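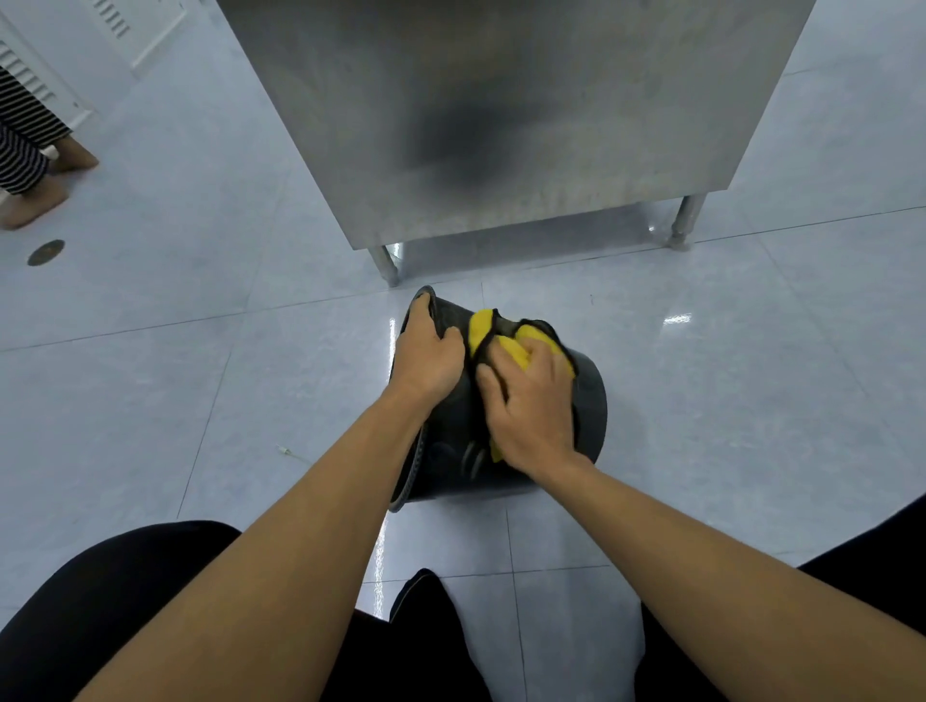 Fig. 1 — Essuyage de l'intérieur du seau, couché au sol.

Module Cellules de manutention, séance 4
Entretien de la cellule Radu : le seau, la pince, la reprise

On arrive enfin à la partie que je préfère ! Vous avez vu la cellule tourner en novembre, vous savez déjà lire le cycle sur le pupitre. Cette fois on s'occupe de ce qui la fait tourner longtemps, et on commence par l'objet le plus banal de toute l'installation, le seau de transfert.

Rappel du cycle. Le bras Sternov prend le seau sous la trémie, le bascule au-dessus du bac de tri, puis le repose sur son gabarit. La caméra contrôle deux choses avant chaque prise : la position du bord et l'état du fond. Un dépôt dans le fond est lu comme un reste de produit, et la cellule se met en attente avec le défaut 63. Sur le relevé tenu par Brigitta Trummer, 19 défauts de ce type en un mois, et 18 ont disparu après un simple coup de chiffon. C'est magnifique, une panne qui se répare accroupi avec un chiffon.

Avant de toucher à quoi que ce soit : arrêt de cycle au pupitre, bras en position de repos, clé retirée et gardée sur soi. Le seau sort de la cellule. On ne l'essuie jamais sur le gabarit.

L'intérieur. Coucher le seau au sol, l'ouverture vers soi, une main sur le bord. De l'autre, on descend le long de la paroi jusqu'au fond (fig. 1). Insister dans l'angle entre la paroi et le fond, là où la poussière se tasse. On tourne le seau d'un quart, on recommence. Le chiffon se replie sur une face propre à chaque quart.
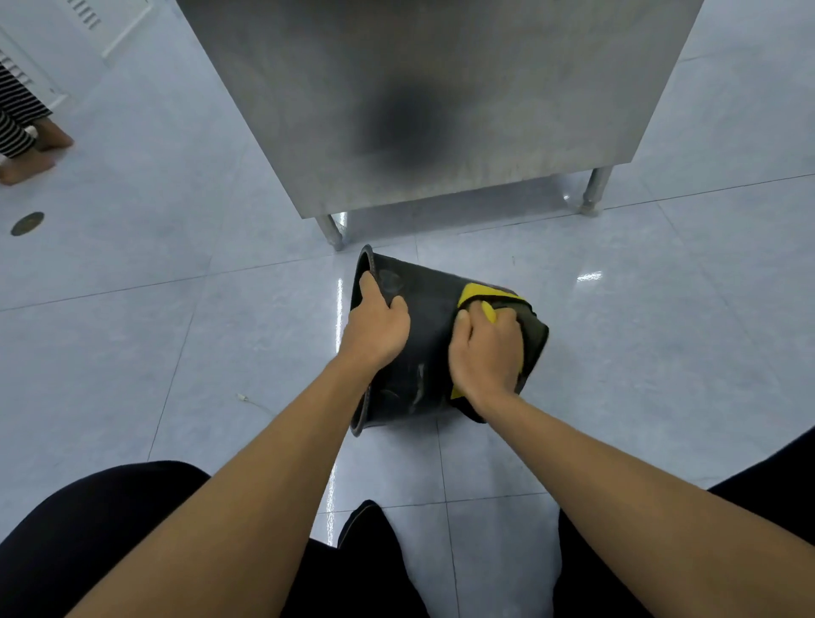 Texte et exercices : Paraschiva Avram — relecture : Petrică Pîrvu

L'extérieur. Même posture, seau toujours couché : la main gauche le tient près du bord, la droite frotte la paroi en allant vers le fond. Les éraflures claires ne partent pas toutes, et c'est normal. Apprenez à distinguer au doigt une rayure (on sent le creux) d'un dépôt (ça accroche, puis ça part). La pince Zongate serre par l'extérieur à 80 newtons ; avec un film gras sur la paroi, le seau pivote pendant la bascule et le déversement se fait de travers. Vous l'entendrez avant de le voir — un petit claquement sec quand les mors rattrapent.

Les anses. Relever légèrement le seau, le tenir par l'anse du bord, et passer le chiffon autour de l'anse opposée en la serrant à travers le tissu. Deux allers-retours suffisent. Regarder aussi les attaches : une amorce de fissure, et le seau est mis de côté.

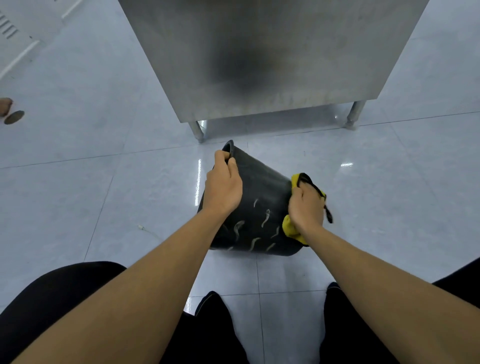 Cahier d'atelier Skivanbridge, no 18, p. 4

Remise en place et reprise
Poser le seau sur le gabarit, repère face à la caméra.
Essuyer les mors de la pince avec un second chiffon.
Refermer, remettre la clé, acquitter le défaut.
Lancer un cycle à vide en vitesse réduite et suivre la bascule des yeux jusqu'au bout.
Noter l'intervention dans le cahier, avec l'heure et vos initiales.

Si le défaut 63 revient dès le premier cycle, le seau n'est plus en cause : regardez la vitre de la caméra, puis l'éclairage. On verra le réglage du seuil à la séance 5, avec Renata Jara, et c'est passionnant, vous verrez comme une ombre peut ressembler à un tas de granulés.

À préparer : relire le relevé des défauts et proposer une fréquence d'essuyage pour une cellule qui tourne en deux équipes. Une demi-page, à remettre à Maricica Chiriac avant la prochaine séance.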